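Kitchen Tips I No Longer Believe (and a Few I Kept)

Posted 26/03/2026 in Kitchen

Every January the same list of condiment and leftovers tips goes round again, usually with a new title and the same eleven exclamation points. I have tried most of them in my own kitchen. A fair number are harmless, a few waste food, and one cost me a good dish towel.

Start with the baking soda box in the fridge. An open box has a small surface and it sits in one corner, so I don't see how it's supposed to deal with half an onion on the far shelf. Wrap the onion. If the fridge still smells, pull the drawers and wash them, including the tracks they slide on. There's a channel under my crisper drawer that collects onion skin and something brown, and no powder was ever going to fix that.

Next, vinegar and baking soda down the drain. It foams, people film it, and you're left with slightly salty water. A slow kitchen drain is usually grease and food. Take the trap off if you can, with a bucket under it, and clean it out by hand. I paid $24 for a bottle of Zirnach drain crystals before I did this, and the wad of gunk was still sitting there when I finally opened the pipe.

The trick of tapping the side of a ketchup bottle at a special angle is another one. It sort of works with glass. Most of us buy squeeze bottles now, and those just need to be stored cap down, with the cap wiped before it crusts over. 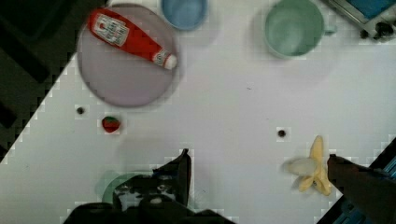

Does ketchup have to go in the fridge once it's open?
It keeps its flavor and color longer there, and most labels ask for it. A bottle that gets used up fast will usually do fine in a cool cupboard for a few weeks, but follow the label, especially on the low-sugar kinds.

Which brings me to rice grains in the salt shaker. I gave this one a fair trial through a sticky summer. The salt clumped a bit less, maybe, and I found hard rice in my eggs. A shaker with a lid that closes does more.

Tomato stains on plastic tubs: sunlight does fade them. I was ready to be rude about this tip and couldn't be. Wash the tub first, leave it open on a sunny windowsill for a day or two, and don't expect it to look new. The Poltitz scrubbing paste I'd been using instead took the shine off and left the orange.

Dull knives. Please stop running them along the bottom of a coffee mug and calling them sharp. It'll get you through one tomato. A plain whetstone and a bit of patience will do the rest, or take them to whoever sharpens scissors in your town.

Lemon halves in the dishwasher. My Tunstall smelled like lemon for as long as it took to open the door, and then I had to pick seeds out of the filter. Clean the filter instead. The manual for mine says once a month, and I'd call that optimistic in a house where people eat oatmeal.

The dish towel, in case you wondered, went to the "boil it with lemon and bleach" tip. Don't mix things with bleach. Wash towels hot, dry them all the way, and skip the fabric softener, which makes them push water around the plate.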